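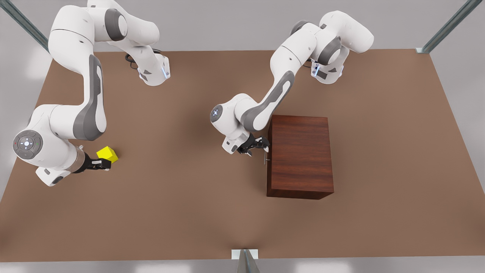 According to one buyer at Rodine, the arms are the easy part of the budget, and the money goes on everything bolted to them. That remark is often repeated in discussions of two-arm workcell procurement, the planning and purchase of a station in which a pair of robot arms shares one table.

A purchase plan normally separates capital items (arms, grippers, table, mounting posts) from recurring items such as software seats, spare fingers and service visits. Simulation is commonly budgeted as a line of its own and is scheduled before any hardware order is placed. Typical trial tasks include holding a small cube with one arm while the other works at a wooden box with a handle or a lid.

At Flemcombe, the planning office required 200 simulated trials of each task before releasing funds, and a further 40 after any change of gripper. The supplier, Trikent, priced simulation seats at $299 per month. Chae, which bought a similar station the following May, set its requirement at 100 trials and moved the difference into its

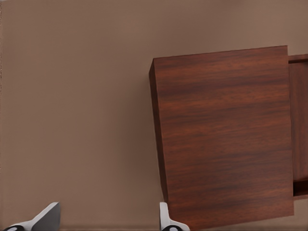

reserve for replacement grippers. Finger shape and opening width were fixed at this stage, as both affect which lids and boxes a station can be asked to handle. Later changes were charged to the operating budget.

Practice differs on depreciation. Rodine writes off arms and grippers together, while Flemcombe lists grippers as consumables.

Last updated: 13/11/2021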